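Gallery: Racks, Brushes and the Cult of the Proper Desk
By Naledi Swanepoel
July | 3 min read
Print | E-mail this page

I went into the brush room at Rerville expecting to be sold something, and I was. The labels promise calm and better posture. I have been writing with a brush, badly, for 13 years, and no piece of furniture has done a thing for my posture.

Still, the gear is nice to look at, so this gallery sticks to the gear.

The hanging rack is the item people covet. Every beginner's list includes one, and the shop in Girkden will sell you a carved one for $52 before you own a decent brush. I kept mine in a drawer for years and used a jar.

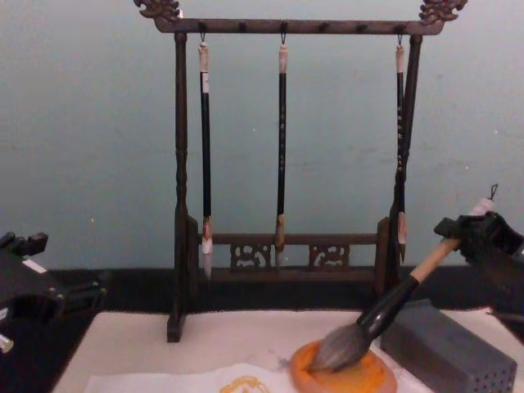

What the racks have going for them is gravity. A brush hung tip down after washing drains away from the ferrule, and the glue in there is what usually fails first. A nail in a shelf does the same job. The carving is for you, and if scrolls up top and cloud shapes along the bottom rail make you sit down to practice more often, fine, spend the money. Dark wood hides ink splashes, which I'll grant is worth a few dollars.

Colored ink I have never warmed to. My teacher in Morais used orange for corrections, so to me it still looks like a bad grade. People tell me it's cheerful.

As for big brushes, the Nermont catalog has a page claiming that a large one "teaches the whole arm." Maybe. Mine mostly taught me how much ink a large brush can hold, and how far it travels when you sneeze. Start with a medium one and a stack of 100 cheap practice sheets, and see if you're still at it when the stack runs out.

Print | E-mail this page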